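10 March 2023

Today I continued with the demonstrations for the glass part of our study. Joscha Rothe wants 431 of them before we train again, and we have 278. Glass is difficult for the method — the depth estimate takes the reflections for edges, and then the learned grasp goes too high.
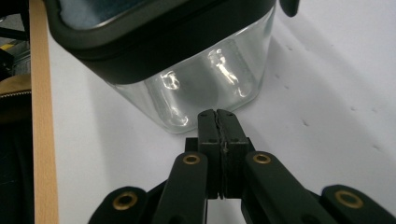
Glass container with black rim, fingers close together.

In the afternoon I compared the pads. My guess is that the wear of the pad changes the grasp more than we wrote in October. Benedikt Grube does not agree, so we will train one policy for each state of the pads, with 100 trials for both.
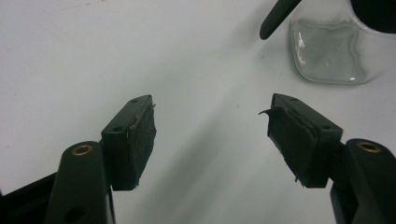
The pads. The right one is peeling more.

I must order new pads from Tekdale on Monday.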